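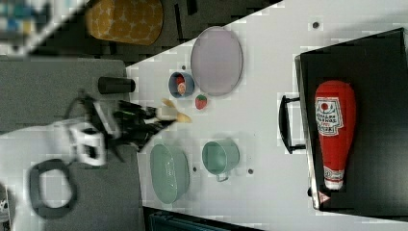

Residents' group asks Denthorpe planners to defer decision on Rolville Yard; Daylight figures "do not match the submitted drawings"

The Rolville Residents' Association has written to the planning department at Denthorpe asking that the application for the former coal yard on Rolville Lane be deferred. The application is due to be heard in September. The Association's letter sets out four matters on which it says the submitted documents are incomplete or contradict each other.

The application, made by Predska Developments, is for a part-seven, part-four storey building containing flats, with two shop units at ground level and a basement car park entered from Meléndez Street. The existing brick weighbridge office would be taken down. The boundary wall to the lane would be lowered along most of its length and rebuilt at the northern end.

The first matter concerns daylight. The daylight and sunlight report was prepared using an earlier version of the design, in which the top storey was set back from the lane on all sides. In the drawings now before the council the set-back has been removed on the east side, facing the terrace. The report has not been reissued. Its tables still refer to the earlier drawing numbers, and the cover sheet carries the earlier revision letter. The Association has asked for the calculations to be run again for every window on the east side of the lane, including the basement kitchens, which were left out the first time on the ground that they were "not main habitable rooms". Several of these kitchens are the only room on their floor with a window and are used for meals.

The second matter concerns the lane itself. Rolville Lane is a footway with a right of access for service vehicles, and is used as a walking route to the primary school and the health centre. The application form gives its width as constant. The site survey in the same bundle shows that it narrows beside the weighbridge office, and the drawings place a bin store door at that point, opening outwards. The Association has asked for the door to be moved or hung to open inwards, and for a plan showing the lane as it would be on collection days, with the bins out.

"The bin store is a small item on a large drawing, and it can be fixed with a pencil," said Irén Boros, secretary of the Association. "The daylight report is another matter. The council is being asked to rely on figures for a building that is no longer the one proposed. We would like the figures for the right building, and we would like time to read them."

The third matter concerns trees. The arboricultural statement lists the two limes at the northern end of the yard as retained. The basement plan shows the excavation passing beneath the crown of both. No root protection area has been drawn on the basement plan, and the construction method statement does not mention the trees. The Association's letter asks for a section through the basement wall at each tree, for a statement of how the wall would be built, and for the same root protection area to appear on every drawing in the set.

The fourth matter concerns the record of public comment. The consultation statement says that 699 replies were received following the exhibition in the library, and that "a majority expressed support for new homes on the site". The reply card asked whether people supported new homes in Denthorpe. It did not ask about the site, the height of the building or the lane. The statement does not print the card. The Association has attached a copy of it as an appendix to its letter and has asked for the written remarks on the cards to be released with names and addresses removed.

Leaflets explaining how to comment have been delivered to 3000 addresses between the railway and Meléndez Street. A second delivery of 2000 is planned for the streets north of the school, which were outside the area notified by the council although they are nearer to the site than parts of the area that was included. 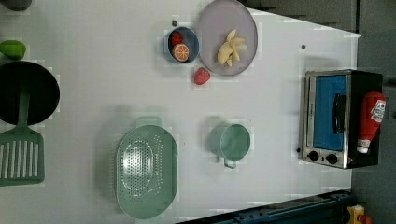 Baltazar Aguirre, of Meléndez Street, said that he supported building on the yard and had written to the council to say so, but that he wanted the basement ramp looked at again. The ramp comes out opposite the turning used by the school bus, he said, and the transport note had been written from a count taken in the holidays. Lowering the building by a storey would make no difference to that, in his view, and he hoped the Association would not let the question of height push everything else off the agenda.

The Association has since added the ramp to its letter. It notes that the transport note gives no date for the traffic count, only the hours at which it was taken, and has asked for the count to be repeated in term time.

The Association does not oppose housing on the site. The adopted brief for the yard, which it helped to draft, supports a building of four to five storeys with the weighbridge office kept and put to use. An alternative layout on those lines was drawn up at the Association's request by the architect Ebise Kahsay and was sent to both the council and the applicant. It places the taller part of the building against the railway, keeps the lane at its present width, and takes vehicles in from the west. It provides fewer parking spaces than the submitted scheme. The number of flats is slightly lower, although the family-sized flats are unchanged. No comment on the layout has been received from the applicant – an acknowledgement was sent by its agent.

"We drew it to test the brief," said Ebise Kahsay. "It is a layout, with no elevations and no materials. It shows that the floor area can be found on the railway side without using the top storey along the lane."

The planning department has confirmed that the letter has been placed on the public file. It has not said whether the application will be deferred. Should it go ahead in September as listed, the Association has asked to speak, and Marisol Varela will present its case.

An open meeting on the application will be held in the hall of the Rolville Lane school at 7.30 pm in the week before the hearing. The drawings will be on the wall from 6 pm, printed at full size, with the earlier and current versions of the east side shown next to each other. Fedir Hutsuliak will chair. The applicant and ward councillors have been invited.

Comments on the application can be made in writing to the planning department until the day before the hearing. Writers should give their name and address and state which document or drawing they are referring to. Comments sent to Predska Developments at the time of the exhibition are not passed on and need to be sent again.

Copies of the Association's letter, the reply card and the alternative layout are available from the secretary.

Notes to editors

The yard has been out of use since the coal merchant left. It is not within a conservation area. The weighbridge office is on the council's local list but is not statutorily listed.

The Rolville Residents' Association covers Rolville Lane, Meléndez Street and the streets between them. Membership is open to tenants, leaseholders and freeholders.

Contact for this release: Irén Boros, secretary, Rolville Residents' Association.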